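Drawers, crisps and the long road to November

Ketill Ketilsson has been at it since half seven and would like a coffee. He runs example gathering at Nolteo, small outfit, two rooms. We talk standing up, between runs.

The target for this job is 2000 runs. "We're past 800. I'd hoped for 1000 by now," he says. "The drawer ate a week." Somebody at Voltus, who are paying for it, wanted the handle lower, then wanted it back.

What makes a good run? "Dull ones. Slow hands, no clever stuff. If the person steering is showing off, the model learns showing off." Bad grabs get kept too, tagged seperately. He used to bin them, regrets it.

And the stuff on the cabinet? "Supermarket. Bottles, bags of crisps, bowls. A bag is horrible, never the same shape twice. That's why I want so many." Drawer open is one start position, drawer shut is another, and they get logged as different tasks.

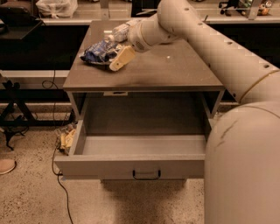 Drawer open, bottle on its side, in both.

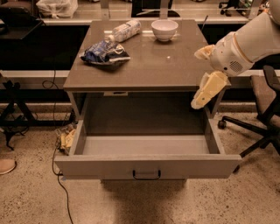 On the people steering

They work in pairs, swap after up to 2 hours. Ketilsson won't go longer. "You see it in the data. Wrist goes lazy, everything drifts left." New starters get a day of just opening and closing before anyone saves a thing.

Does he watch the runs back? "Every one, first month. Now I pick. Friday afternoons mostly, those are the worst." Laughs, checks the clock.

The first trained version goes to Voltus in November. He wont guess how it'll do. "Bottles, fine. Bags, ask me later." Then he's off, someone's calling him about a cable.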